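Home News Interviews Workshops About

Teaching an arm by hand: a talk with Riku Maruyama

Jul 3, 2025
3 min read

Riku Maruyama spends most of his working day moving a small robot arm without touching it. He holds a second arm, the leader, and the one on the table follows. Everything the follower does is recorded, joint by joint, along with the camera video. The project is called Dranus, and its first task is putting shaped blocks where they belong.

"People expect programming," he says. "What I do is closer to showing a kid how to do it. I do it again and again, and I try to do it the same way each time."

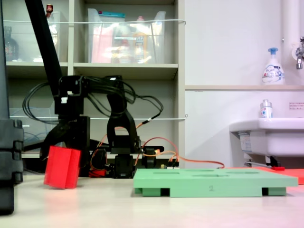 The follower arm with a red block, next to the light-green tray.

A recording session at Dranus is 80 demonstrations, and Maruyama has kept 1425 so far. He throws out any run where he stopped to think. Pauses get learned too, he says, and an arm that has learned to pause will stop above the table for no reason.

The other operator is Kumiko Shibata, who came to the project in January. Their styles are different. She comes in high and drops straight down, and he tends to come in at a slant. For a while they mixed their recordings and the trained arm did something in between that suited neither of them.

"We had to sit down and agree on a path," Maruyama says. "It took a whole afternoon. Now we both go up, across, then down."

The green board with its cutouts is harder for the person than it looks. The leader arm gives no feeling of contact, so the operator has to judge height by eye. Shibata watches the screen. Maruyama prefers to look at the table itself — he says the screen flattens everything.
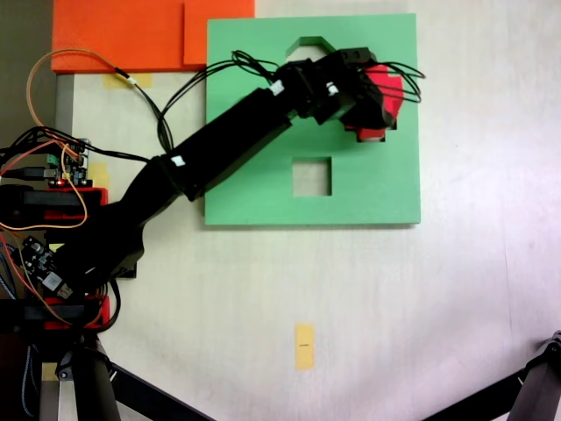 What goes wrong

Most bad runs come from the grip. If the block turns a little in the jaws, the operator corrects with the wrist almost without noticing, and that correction ends up in the data. Maruyama used to delete those runs. He now keeps them and adds a note.

"A clean set taught it only the easy case," he says. "When the block was crooked it had nothing to go on. So I leave in the ones where I had to fix something, as long as I fixed it smoothly."

Cables are his other complaint. They pull on the wrist when the arm reaches far out, and he has rerouted them more than once. He also checks the position of the board before each session against a photo on his phone.

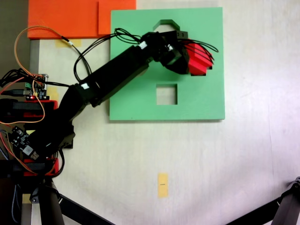 He doesn't think remote control is the right way to teach everything. For slow pushing tasks he would rather take hold of the arm and guide it directly, with the motors slack. "You feel the weight that way," he says. "But then your hand is in the video, and you have to deal with that." For blocks he is staying with the leader arm.

The next set will be 216 runs with the board turned to new angles. Shibata will record the first half.

Related

Murray Gilchrist on choosing a gripper
Inside the Higuchi workshop
Two operators, one data set: notes from Bilen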